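Judley Adjustable Sewing Table, One Year In

I bought the Judley in April of last year to replace a kitchen table that had been too high for sewing for as long as I had owned it. I make curtains and slipcovers, mostly for people in town, and I am at the machine four or five hours on a working day. 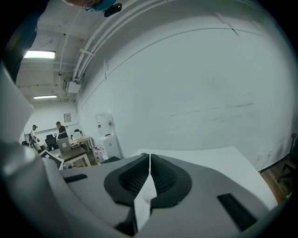

The price was $106 for the table on sale, plus $29 for the acrylic insert cut to my machine. Freight was included. I paid for both myself.

What comes in the box

The top arrives in two pieces, a main section and a drop leaf for the back. There are two leg frames, a crossbar, the lift platform for the machine, a bag of screws, and two hex keys. The instructions are eight pages of drawings with almost no words. They are good drawings. The one place I went wrong was the platform bracket, which can be put on backward and will still take all its screws. If the slot faces the wall, take it off and turn it.

Assembly took me most of an evening working alone. The main section is heavy. I put it face down on a blanket, attached the frames, and then had to wait until morning for my neighbor to help me flip it. With a second person from the start you could be done in less time, but I would still not plan anything else for that evening.

Size

The top is 56 inches wide with the leaf down. The leaf adds depth at the back and no width, and that is the right choice for curtains. A full panel of drapery fabric can go over the back and rest there without pulling on the needle. On my old table I used to set up a chair behind it and the fabric slid off the chair every few minutes.

With the leaf up you need clear floor behind the table. Mine sits out from the wall on casters and I roll it forward when I have a big piece. The casters are small and do not like the edge of a rug. On bare floor they are fine. Two of the four lock. I would have liked four.

The lift

The platform has three positions: flat bed, free arm, and stored. You move it by pressing a lever under the top on the right side and pushing down or letting it rise. For the first month it was stiff enough that I used both hands. It loosened up by summer and I can now do it with one hand while holding the fabric with the other.

It takes a machine up to the weight of an ordinary domestic. I have an older Avram, all metal, and it is close to the limit. The spring holds it, but it comes up slowly and I give it some help. If you have a light plastic machine, be ready for it to come up faster than you expect.

In the flat bed position the machine bed lines up with the table within the thickness of a dime. There are four leveling screws under the platform. I set them once and had to reset one after the winter, when the heat had been on for months.

Vibration

This is what I cared about most. At low and medium speed there is none worth mentioning. At full speed on a long seam the leaf buzzes. A strip of felt between the leaf and its support cured most of it. The main top stays still. A cup of pins left at the far end does not walk.

The counter on my machine has been broken for years, so I cannot give stitches. I do keep a yardage book, and since the table came I have hemmed 1,606 yards of fabric on it. Nothing has cracked or pulled loose in that time. I tightened the crossbar bolts twice.

The surface

The top is white laminate with a matte finish. Fabric slides on it well, including velvet, which usually drags. Chalk wipes off with a damp cloth. Blue marking pen does not, or not all of it. I have a faint line near the front edge that I have stopped trying to remove.

The edge banding on the left front corner began to lift after eight months or so. I pressed it back with a warm iron through a scrap of cotton and it has held. The other corners are fine.

I would not cut on this table with a rotary cutter even with a mat. The height is wrong for it and you will hurt your back. I cut on a separate table that I can stand at.

The insert

Order the insert at the same time as the table. I did, and the first one came cut for a different model. I wrote to Ginatport, the seller, and got an answer from Ovidiu Mihăilă in their parts department the next morning. He asked for a paper tracing of the machine bed, I mailed it, and the new insert fit. It took three weeks altogether. They did not ask for the wrong one back.

The insert sits in a lip and has no clips. Now and then a pin gets under it and it rocks until you find the pin.

Compared with the Tradance

Before I bought I tried the Tradance cabinet in a shop two towns over. It is a better looking piece of furniture -- closed doors, drawers, a place for thread. It also costs several times as much and the lift was no smoother. If the table is going to live in a room where guests sit, I can see paying for it. Mine is in a back bedroom.

The Judley has no drawers at all. I bought a small rolling cart and keep it on the left.

Would I buy it again

Yes, for the work I do. For quilting I am less sure. A friend who quilts sat down at it and wanted more room to the left of the needle, and with the lift placed where it is, there is no way to get it. For garments it is more table than you need.

Replacement casters are sold separately in sets of four. I have ordered the locking ones and will add a note when they are on.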